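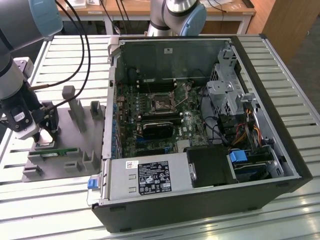
Give Robots the Boring Old Computers

I have a favorite robotics result this year, and it involves putting a processor into a used desktop PC. No backflips, no folded shirts, no kitchen. Just a chip, a socket and a lever, and I've been talking about it to anyone who will sit still.

The project is called Forkus. It came out of a small lab at Dellemeck in February, and the idea at its center is simple enough to explain over lunch. Most learned robot skills are trained from demonstrations of the whole task, start to finish. The Forkus group trained mainly on the last 3 millimeters. They let an ordinary planner carry the part most of the way, and then handed control to a small learned policy that had seen almost nothing but endings: the nudge, the slight tilt, the moment when a part touches down a hair off and has to be coaxed over.

What I love is how little data it took. They collected 80 demonstrations of endings for the processor task, and with those the arm seated the chip in 47 of its test runs before the first one that needed a person to step in. The same policy trained on full-length demonstrations, same number of them, never got through three in a row. That's a huge gap for a change in where you point your attention!
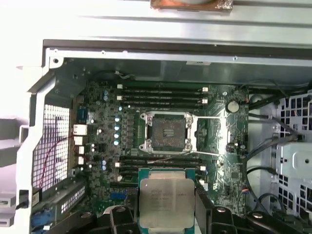
The processor on its way in, with the socket lever up.

Why does this make me so happy? Partly because a CPU socket is such an unforgiving target. Anyone who has built a PC knows the feeling (you hold your breath, you let go, you look at it from every side, you still don't trust it). A person does that job with fingertips that feel the smallest catch. The Forkus arm does it with a camera near the gripper and a force reading at the wrist, and that turned out to be enough, at least for this part on this kind of board.

I also like the choice of a real machine. Plenty of insertion research uses pegs and blocks, and I understand the appeal, but a peg board has no cables hanging over it and no drive cage to bump into. A full tower has all of that.
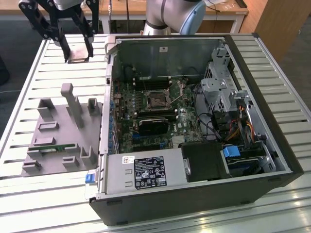 4 min read

The usual objection, and I've heard it from people I respect, is that splitting a task into "getting there" and "finishing" is a step backward. Drimico, the benchmark everyone in this corner of the field now reports on, rewards one policy for everything. The Saxena workshop had a whole afternoon on it. I see the case for that. Someday one model may well do it all, and I'll cheer when it does.

But look at how we teach people. A piano teacher doesn't make you play the whole piece every time you miss the same two bars. You go back to the bars. Spending your demonstrations where the failures are seems like plain good sense to me, and it costs nothing if the big unified model shows up later, as the endings can go straight into its training set.

There are limits, and the authors list them. The handoff point was picked by hand. Memory sticks went less well than processors, mostly on the final push, where force matters more than position. I'd like to see another lab repeat the work on a different board before anyone builds a product plan on it.

Still, think of the stacks of office machines that get shredded whole when half the parts inside would run for years. Taking those apart and putting the good pieces back to use is slow, fussy work. I want robots to be good at slow, fussy work, and I'd happily read ten more papers about the last few millimeters.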